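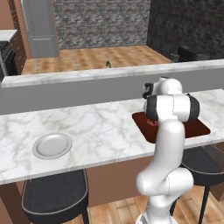

I have lived in Wikbridge for 22 years, and in that time I have seen the cost of washing up rise and its place in family life shrink. People speak of the kitchen as the heart of the home, but they mean the cooking and the eating. A single clean plate on a pale counter, with the sink a short reach away, is for me a more truthful picture of a home, for it says that somebody has eaten and somebody has cared for what comes after. My opinion is simple: we should again wash our dishes by hand, together, at least for some meals of the week.

In the village where I was born, washing up was the hour of talk. One person washed, one dried, one put away. Hands were busy and eyes were down, and so it was easy to say difficult things. I told my mother at the sink that I wished to leave for another country. I could not have told her at the table, where she would look at me.
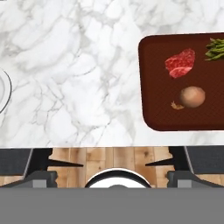

Now most families I know finish the meal and go to separate rooms. I do not blame them, they are tired. In July I stayed with friends in Drirnwood, in a house with 3 children, and after each dinner the kitchen was silent within minutes. When their dishwasher broke, we stood together for up to 22 minutes every evening with wet sleeves, and the eldest girl began to tell us about her school. Her parents heard of a quarrel which she had kept to herself for weeks.

I know the usual answer, that the machine saves water and time. Perhaps it does. I am 66 years old and I do not wish to throw away any machine which helps a tired person. But I would ask what we do with the time it gives us. In my own house I must admit that it went mostly to the television. Since the summer I wash the supper things by hand again, and my husband dries them, rather badly, and we talk.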